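Siltimdale Adult Learning
Foam Work for Beginners, Handout 3: Cutting and Finishing Small Cubes
Instructor: Shahzad Mirani
Nov 12, 2019

In the October session we cut flat shapes. This unit is on cubes. A cube shows every mistake in the cut, so go slowly and expect to throw a few away.

Material. We use soft upholstery foam in sheets 30 mm thick. Keep the offcuts in the bin by the door for the gluing unit. Firm packing foam is fine for practice at home, but it crumbles at the corners.

Marking. Lay the sheet flat on a dark, smooth surface - pale or bright foam is much easier to line up against it. Mark with a felt pen and a steel square. Do not press down on the square or the foam will bulge and the line will end up crooked once you let go.

Cutting. Use a long blade and draw it toward you in one stroke. Sawing back and forth leaves a wavy face. Keep the blade upright. Most lopsided cubes come from a blade that leans out at the bottom of the cut.
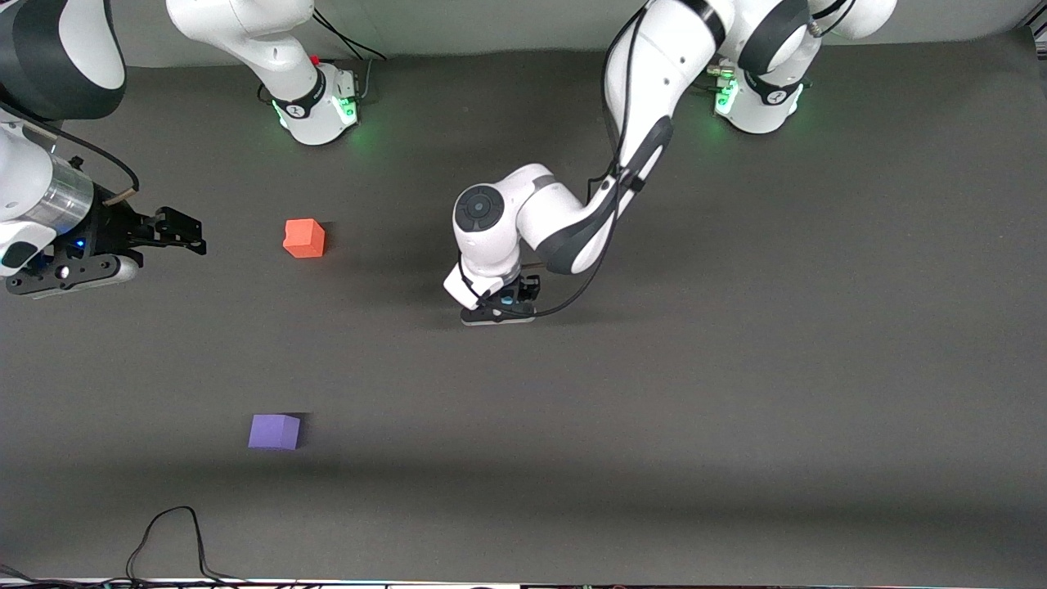

Check each cube by setting it down on all its faces in turn. If it rocks on one of them, trim that face and check again. Small differences in size matter less than square corners, and you will not see them once the cubes are in use.

Finishing. Brush off loose crumbs with a dry paintbrush. For a smoother face, rub lightly with 200 grit paper. Dyed foam may fade a little where it is sanded, so try it on a scrap first.

Color. Sort by color before you store them. Orange and purple are easy to tell apart under any light. Dark blue and purple are not, and we had trouble with that pair last term.

Storage. Leave the cubes loose in a box with a lid. Foam that is squeezed into a tight bag for a week keeps the creases - a little steam will bring some of it back.

For next time: bring 8 finished cubes, all one size, in at least two colors. Read the Flaltance sheet on adhesives, first page only. We will start with spray glue, so wear old sleeves.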